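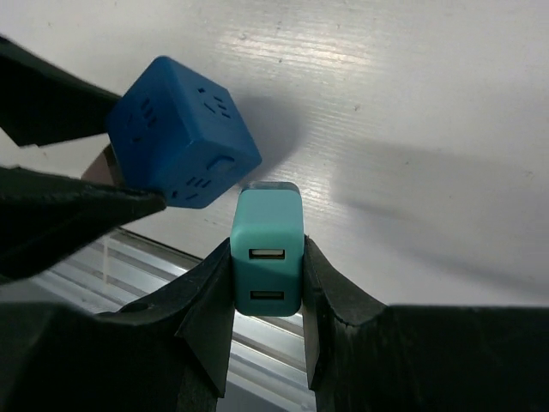
A blue power cube, with a teal USB charger just below it. The two dark openings on the charger are its USB ports.

What Comes Out of the Wall?

Every home has a drawer full of plugs. Ask a grown-up what they are all for and you will hear a long silence, then the words "I think one of them goes with the old camera." This page will make you better informed than that grown-up.

Let's start with the wall. Behind it are cables, and the cables run back to a box called a breaker panel. From there they go out to the street, along to a substation, and at last to a power station. In the town of Lendcombe, where Annapurna Varma's class worked out their own route on a very long roll of paper, the nearest substation turned out to be behind the supermarket. They had been walking past it for years. It hums, if you listen.

An outlet is the place where you are allowed to borrow some of that electricity. It has slots, the plug has prongs, and the prongs go into the slots. Nothing else goes into the slots. Not a fork, not a hairpin, and not your little brother's idea of a key.

One outlet, many plugs

Houses were often built before people owned so many things that need charging. A bedroom from long ago might have a single outlet behind the bed, placed there by someone who imagined you would own one lamp and be grateful for it.

A power strip shares one outlet among several plugs. Most strips are long and flat and live under desks, collecting dust and pen caps. Some are shaped like a cube. A cube takes up less room, and it has sockets on different faces, so a big fat plug on one side doesn't elbow the plug on the next side out of the way. The blue one in the picture has sockets on more than one side. It also has a button with a rounded shape. Buttons on power strips are often on-off switches, but makers put them to other uses too, so read the label before you decide you know.

Here is the part people get wrong. A power strip gives you more places to plug in. It does not give you more electricity. Think of a lemonade jug with extra spouts. You can fill more cups at the same time, but there's still one jug, and it still empties into your cousins.

If too many hungry machines share one strip, the wires inside get hot. Heaters, kettles and hair dryers are the hungriest. They should each go straight into the wall and be left to eat alone.

How hungry is hungry?

We measure how fast a machine uses electricity in watts. A small LED bulb might use 6 watts. A big television might use 200. A blender working hard on frozen strawberries might use 600, and it will make sure everybody in the house hears about it.

Add up the watts of everything on one strip and you get the total load. Khải Lục, who is ten and lives in Cultthorpe, did this for the strip behind his family's television and got 372 watts. The strip had its limit printed on the back, and he was well under it. He was a little disappointed. He had been hoping to announce an emergency at dinner.

You can try the same sum at home. Ask an adult to read you the labels, since the labels are always on the bottom, in gray letters, in a size meant for ants.

What does the little charger do?

Electricity from the wall is strong stuff. It also changes direction many times every second, back and forth, like a person who has forgotten why they came into the kitchen. This is called alternating current, or AC.

Your tablet can't use that. It wants a gentle push that goes one way only, called direct current, or DC. So between the wall and the tablet sits a charger, and its job is to turn one kind into the other and make it much weaker on the way. That is why a charger can feel slightly warm while it works. A little of the energy slips away as heat. If a charger ever feels really hot, smells odd, or makes a noise, don't touch it - go and tell an adult.

The charger in the picture has two USB ports, one above the other. The shape is called USB-A. Look inside a port like that and you'll find a flat strip, known as the tongue. The plug on your cable has a matching space for it, and that is why it only goes in one way up.

You'd think this would mean you get it right half the time. People report otherwise. They try it one way, then the other, then the first way again, and then it goes in. Scientists have more important things to study, so the matter rests there.

The newer USB-C plug is a small oval and fits either way up. It has saved families hours of muttering.

Rules worth keeping

Keep plugs and strips away from water, including drinks, fish tanks and wet hair.

Hold the plug when you pull it out. Don't yank the cord.

Never plug one power strip into another.

Don't cover a charger with a pillow or a blanket. It isn't cold.

If a cord is cracked or you can see wire, leave it alone and show an adult.

Try this

Walk through one room with a pencil and paper. Draw every outlet and what is plugged into it. Put a star next to anything nobody is using. Then show your map to whoever pays the electric bill and watch their face closely.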